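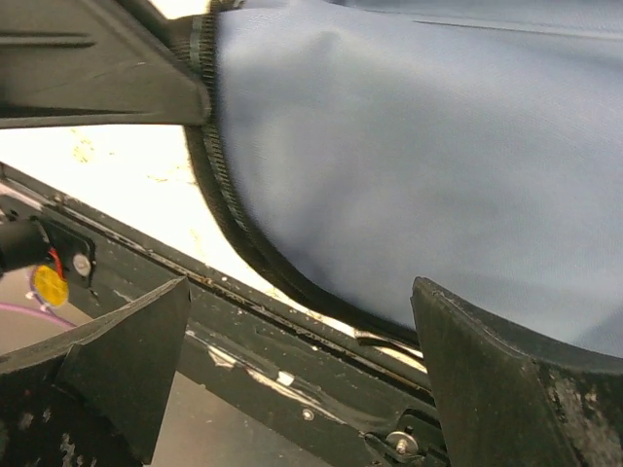

Flukeck Two-Person Tent

We have been pitching the Flukeck on the hill behind Clalthorpe since February, and we love it! It sleeps 2 adults with room at the foot for boots and a small pack, and the door opens wide enough that you can sit in it and cook (well, stir) while the rain goes by.

Oona Suominen drew the pattern, and she fussed over the vents for months -- it shows. Air moves through even with everything zipped, so mornings are much less clammy than in our old Wutness.

The stuff sack takes 13 pegs, one more than you need, and a bottle of around 750 ml slides in beside the poles. Pitch the inner first, then throw the fly over and clip the corners. Two evenings in the yard and you'll have it down.

Spare poles are the same ones the Quansah uses, so if you own that tent already you're set. Seam sealer is sold separately. New color for June 2020: moss.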